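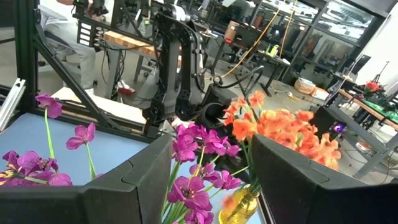 Fleurs artificielles : pour une pratique de la composition

La fleur artificielle est jugée sur sa ressemblance, critère insuffisant. Un pétale orange correctement ruché ne sauve pas un bouquet dont toutes les tiges sortent du vase au même angle.

Le premier paramètre est la hauteur. Une fleur violette isolée, retombant au bout d'une longue tige vert clair, occupe plus d'espace visuel qu'une touffe serrée. Je conseille 3 niveaux - pas davantage - et un écart net entre eux.

Le deuxième est la densité. Le violet supporte la dispersion ; l'orange gagne à rester groupé, surtout au-dessus d'un verre jaune translucide qui en prolonge la teinte. Sur une table bleu pâle, le contraste suffit et tout feuillage d'appoint devient superflu.

Savita Bisht défend le bouquet monochrome. Il est plus facile à réussir et lasse plus vite. Reste l'entretien : un dépoussiérage au pinceau sec tous les 25 jours environ, et une recomposition complète en janvier.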